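Bradeck Tabletop Cell: simulated card-handling workspace
April 13, 2024
By Lautaro Cáceres

Bradeck is a ready-made simulation package from Tivari for teams who train or test robot arms on small, flat objects. It contains a jointed arm with a black gripper, a wooden table, a green mat and a set of game pieces: pip cards, a blue deck, a domino and small round counters. The pieces are modelled as solid bodies with their own weight and friction, so a card can slide, tip or catch on its neighbour.

Thin objects are awkward for a gripper. A card lying flat offers very little edge to hold, and a finger that comes down slightly too low will push it across the felt. Most of our work since the October release has gone into contact at that edge.

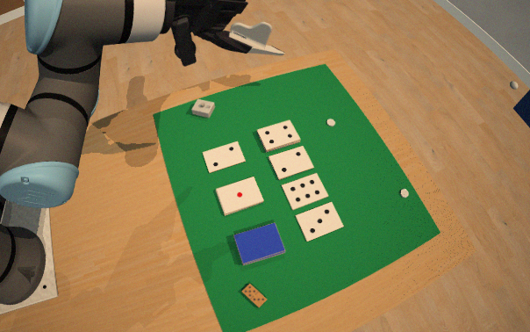

The friction of the mat can be set separately from that of the table. We ship it with a felt setting, and users who want a harder task can lower the value until the cards skate. Card thickness is also adjustable. The default is thicker than a real playing card, and we suggest starting there before going thinner.

Layouts are stored as plain text files. You can write them by hand or let the generator place the pieces, with limits on spacing and rotation. Each layout has a seed number, so a colleague with the same version can load the same table. Layout 2841 is the one we use for our own regression runs.

Views and lighting

A scene can be rendered from several viewpoints, including close ones over the mat and a wider one that takes in the room. Shadows are on by default. They cost some speed, but a policy trained without them tends to do badly when the arm darkens half the mat — Ettore Bianchini's tests at Terkdale showed this clearly enough that we changed the default.

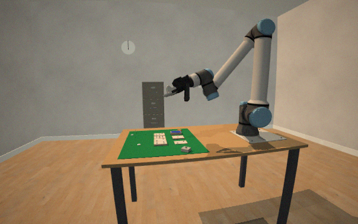 Room furniture can be switched off to save memory. It has no effect on the physics of the table, though it does change what a vision model has to ignore. The arm can be driven by joint targets or by gripper position, and both modes write the same log format. Replays can be stepped forwards and backwards.

Users of the Šimko controller can connect it through the supplied bridge. The bridge supports position control only at present. Force control is planned, without a date. 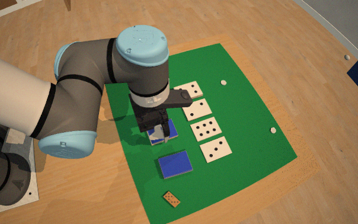
What you get

- Simulation package with arm, gripper, table and pieces
- Layout generator and 5 starter layout packs
- Šimko bridge
- Licence for 3 workstations
- 2 years of updates

Extra workstations can be added to a licence at any time. Teaching licences are priced separately — ask the Tivari sales desk for a quote and say how many seats you need.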